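Section 2: Planning and Budgeting Before You Order

Read this section before you fill in the order form, please. I know the temptation is to jump ahead to Section 3 and start bolting things together (I would too!), but most of the calls I take about the Nellari two-arm kit are about money and floor space, and both of those get settled long before a box shows up.

2.1 Write down the job first

1. Pick one job. A single one, small enough to describe in a sentence. Mine was "put the legs on a molded plastic seat frame," and it kept me busy for a whole winter.

2. List every part the arms will have to hold and measure each one at its widest and narrowest point. Collars and flared ends count, so measure those too.

3. Mark the parts that need two hands. If nothing on your list needs two hands, stop right there and price the single-arm kit, which will save you a good chunk of money.

4. Buy spare parts for the job itself. I budget for 20 spare pieces of anything plastic with a thread on it, and I've never once had too many left over.

Note: Cheap furniture-style parts are great for a first job. They're light, you can get more in a hurry, and a cracked one won't ruin your afternoon.

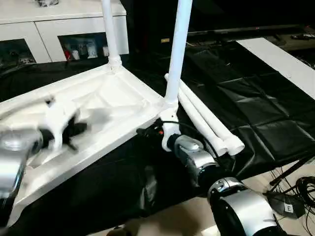

2.2 Table and floor space

1. Measure the table, then measure the room with the table in it. The arms reach past the table edge when they fold back, and people forget that every single time. Leave 30 inches clear on the operator's side.

2. Budget for a table covering. A plain black cloth is fine to start with and you can wash it. It will wrinkle, and you'll be tugging it straight between runs, so get one bigger than you think you need and some clamps to go with it.

3. Decide where the cables go and put a number next to it. Cable sleeves, ties and a floor cover don't cost much, but I left them out of my first budget and ended up buying them in three separate orders, paying shipping on every one.

4. Check your outlets. The two arms and the control box should each have their own socket. Don't plan on one power strip behind the cabinet doing the whole job.

CAUTION: Keep the emergency stop where you can hit it without leaning across the table. If your layout doesn't allow that, change the layout before ordering. The longer stop cable is a separate line on the order form and it's worth every cent.

2.3 Grippers and the stuff that wears out

Okay, this is the part I wish I'd had in front of me the first time around. The arms will last. What you'll really be paying for, month after month, is everything at the very end of the arms.

1. Order the standard fingers with the kit. Don't go for the wide ones until you've tried your own parts in the standard set.

2. Add one full spare set of finger pads per arm. The Fairclough pads fit our fingers and so do the Bemberg ones; the Fairclough set is softer and suits smooth round parts, and the Bemberg set holds up longer on rough edges. I keep both in the drawer.

3. Set aside money for covers, whatever kind you settle on. Treat them as something you throw out and replace, like gloves.

4. Put $70 a month down for all of the above. Some months you'll spend less — carry it over, because the month you change jobs you'll spend more.

Note: Smooth white tubing is harder to hold than it looks. If your job has long round parts, test your pads on the longest one, held upright, before you buy pads in bulk.

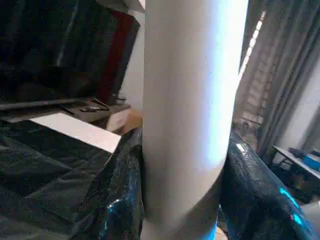
Misness wrote back after trying an early draft of this section to say that the monthly figure was too low for a shop running two shifts, and that they'd gone through their first set of pads well before the second order arrived. Fair point! So if you run more than one shift, double the line in step 4 and order your second set of pads along with the first. They also asked for a worksheet, and I've put one at the end of this section.

2.4 Cameras and lighting

1. Plan on one camera per wrist and one up at head height. The kit price includes the wrist cameras. The head camera and its mount are extra, at $237 for the pair.

2. Look at your windows. A curtain you can actually close is the cheapest lighting upgrade there is. I'd put that in the budget ahead of any lamp.

3. Think about what's behind the table as well. You don't have to clear out the room, but shelves and cabinets do show up in the wrist views when an arm swings around, so choose the direction your table faces with that in mind.

4. Buy a spare camera cable for each wrist. They flex all day long and they're the first cables I'd expect to replace.

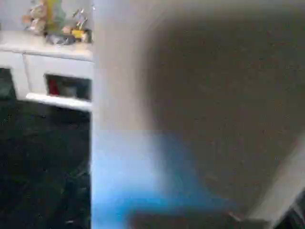

5. Leave room in the budget for storage drives. Three cameras fill up a drive faster than you'd guess, and deleting old runs to make space for new ones gets tiresome in a hurry.

CAUTION: Unplug the arm before you change a wrist camera cable. Switching it off at the control box isn't enough.

2.5 Your time

Put your own hours in the budget, even if you don't pay yourself for them. Setting up took me most of a month of evenings, and plenty of that went to moving the table, moving it back, and hunting for the right hex key. If someone else will be running the arms, count their training hours too.

2.6 Worksheet

Copy these lines out and put a figure next to each one:

Kit (single-arm or two-arm)
Head camera and mount
Table, covering, clamps
Cable sleeves, ties, floor cover
Long stop cable, if needed
Spare finger pads, one set per arm
Covers and other throwaways, monthly
Spare camera cables
Storage drives
Spare parts for the job
Setup and training hours

Once every line has a figure, even if it's zero, go on to Section 3 and have your room measurements handy when you get to the mounting plate.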